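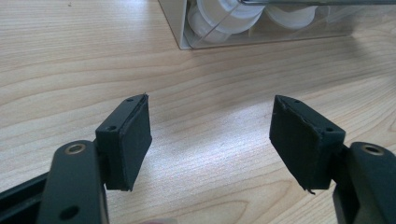 Light wood tabletop.

Likico Table Oil, 140 ml

Most table oils promise to feed the wood. Wood doesn't eat, so we ignored that part of the Grusau brochure and tried the oil on our own shop tables before agreeing to stock it. Two thin coats, wiped on with a cotton rag, gave a low sheen that we liked. The maker claims it resists red wine. Ours kept a faint ring, and a second bottle did no better.

It does spread well, and the smell is mild - closer to nuts than to paint. Leave 3 hours between coats. The label says 2, which we found too short.

Not for floors or outdoor furniture. Lay used rags flat outside to dry, as they can catch fire if balled up.

Tested by Devendra Dwivedi. Ships in boxes of 40 to trade accounts, single bottles to everyone else.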